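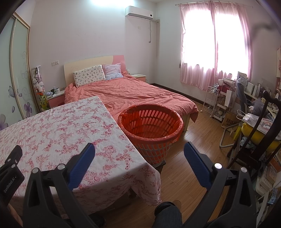 Photo: Konrad Bednarek

Minutes of the house meeting, Gitville shared house, upper floor
Held on 9 May 2023 in the kitchen. Minutes written by Konrad Bednarek.

1. Minutes of the last meeting
They were read and accepted with one correction. The shelf in the hallway was bought in January, as the receipt from Lachance shows.

2. The large bedroom
The meeting discussed the bedroom with the coral-pink bedspread and the pink nightstands. It was agreed that the furniture stays in its place. The proposal to turn the bed toward the window was discussed for a long time and was not accepted — the sliding doors of the wardrobe must open fully, and with the bed turned nobody could reach the left side.

The rose tablecloth remains on the table. One person asked to shorten it at the corner where it hangs down. The others like it as it is, and the boxes under the table are less visible this way. The boxes must be opened and checked before the end of the month. Whatever has no owner goes to the charity shop.

The tall laundry basket beside the table is kept for washing only. The red bag inside is to be changed every time when the basket is emptied. New bags are in the kitchen drawer.

The small bottles on the left nightstand should be sorted. Empty ones go to recycling. The papers on the right nightstand must not be thrown away until they have been read, as the contract with Bidel is still missing.

3. Things left on the beds
Several members complained that the beds are used as a place to put everything down. It was said that this happens mostly after shopping, when people are tired, and that it is not the fault of one person.
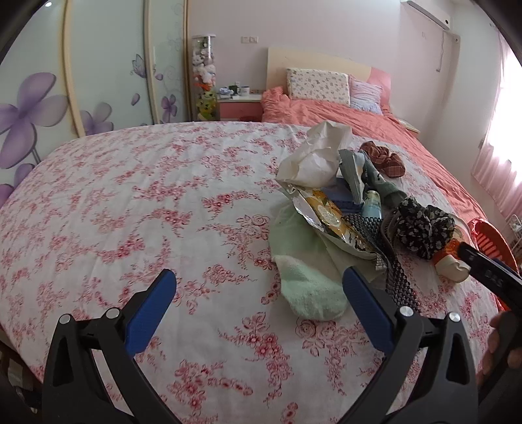
The following was agreed. Snack bags and plastic bags go to the kitchen the same day. Towels are folded and put in the wardrobe, or in the wash if they were used. Soft toys can stay in the room, but they need one fixed place, and a small box will be found for them. Cans and small boxes should not lie on the bedding. The floral sheets are washed together on 40 degrees.

A rule with fines was proposed and withdrawn.

4. Costs
The balance of the house account is 1,718. From this, 34 was approved for two storage boxes with lids from Atix. The offer from Lachance was more expensive and was not taken. Konrad Bednarek will order the boxes and keep the receipt.

5. Other matters
The wardrobe door on the left makes noise when it slides. It will be cleaned along the bottom first, and if this does not help we will ask the landlord.

Quiet hours stay the same, from 11 in the evening.

The next meeting will be announced on the kitchen door. Corrections to these minutes can be written on the paper copy, also in the kitchen.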